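Do Jewelry Boxes Really Keep Your Stuff Safe?

Grown-ups say it all the time: "Put it in the box so it doesn't get ruined." But is that true? Does a box do anything, or is it just a nice-looking place to lose things?

I don't like taking people's word for it, so let's check the claims one at a time.

Claim 1: Silver turns black because it gets dirty.

Wrong, mostly. Dirt is what you get from mud and sandwiches. The dark stuff on old silver is called tarnish. Tiny amounts of sulfur float around in the air, and when sulfur meets silver, the two join up and make a thin dark layer on the outside. Eggs have sulfur in them too, and so do onions and rubber bands. You can wash your hands twenty times a day and your silver will still go dark sooner or later.

Claim 2: A box stops tarnish.

Hmm. A box slows tarnish down, if the lid fits well. Air gets into nearly every box ever made, through the gap under the lid and around the hinges. So anyone who tells you that a box will keep silver shiny forever is selling boxes.

Some woods make things worse. Oak, for one, gives off sour vapors that can bother some metals (lead gets it the worst). Does that mean your wooden box is bad? Probably not. Most wooden boxes have a lining, and most people open them often and wear what's inside. Museums worry about this a lot more than you need to.

Claim 3: Soft lining is only there to look fancy.

I believed this one for years! Then Halima Bashir, who fixes jewelry at a little shop called Birkach, showed me two rings under her magnifier. One had been kept by itself in a cloth pouch. The other had spent a long time in a drawer with keys and coins, and it was covered in scratches going every which way. Silver is a pretty soft metal. Hard things scratch it, and it can't scratch them back. So cloth does help. It looks fancy too, and I guess that's allowed.

Claim 4: Chains tie themselves in knots at night.

They don't, but I see why people think so. A chain is long and bendy, and every time you bump the box, it moves a bit. One end slips through a loop, and then you shake the box and pull, and now you have a knot. Scientists have put string in a tumbling box to see what happens, and it knotted up over and over. The longer the string, the more knots it could make. Short bracelets are less trouble than long necklaces.

What helps is closing the clasp before you put a chain away. A closed chain has no loose end to go poking through things. Giving each chain its own spot helps too.

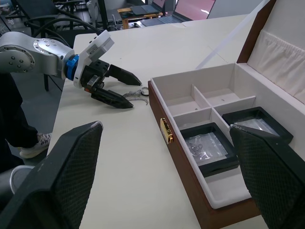 Now we come to dividers. A big open box is the worst kind for chains, in my opinion, even if it costs more. Little compartments keep an earring from sliding under a bracelet and disappearing for a month. There's a catch, though. If you stuff four things into one compartment, you've made a very small messy drawer.

Claim 5: Clear cases are better than boxes.

You may have seen the flat kind, a square frame with stretchy clear film on both sides. The film squeezes the jewelry so it stays put. I like being able to see what's in there without opening it. Are they better? For a thin chain that tangles, maybe. For a chunky ring with a pointy stone, I'm not so sure, and I wouldn't trust a cheap film if I didn't know what kind of plastic it was made from. Some plastics are bad for silver. You can also put a small frame inside a box and have both.

Try it yourself

You need 2 clean silver-colored chains that a grown-up says you may use (ask first, and don't borrow the good ones). Close the clasp on one. Leave the other open. Put each one in its own empty container with a lid, and shake both containers while you count to 30. Then look.

Asabe Afolabi's class tried this in January and the open chain came out tangled in most of the tries. Not all of them! If yours doesn't tangle, write that down too. A result you didn't expect still counts.

Words to know

Tarnish: a thin dark layer that forms on silver.
Clasp: the part that opens and closes a bracelet or necklace.
Compartment: a small space with walls, inside something bigger.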